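Working with Clistex: your questions answered

How long before we see a first campaign?
Most new clients in Grelinville are up and running in 28 days, though we do love a longer chat at the start, so please bring all your odd ideas along!
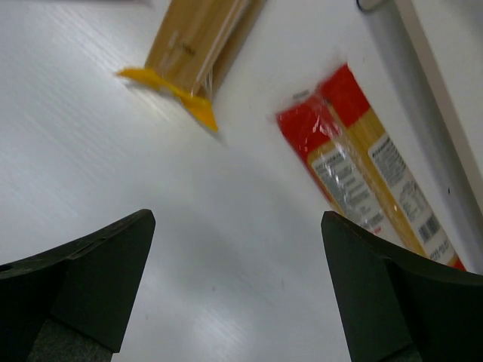

Do you take on very small budgets?
We do, and gladly. Email plans start at $300 a month, and Annag Tennant will happily talk you through what that covers (and what it doesn't).

Can we leave whenever we like?
Yes, with one month's notice. Your mailing lists and artwork go with you.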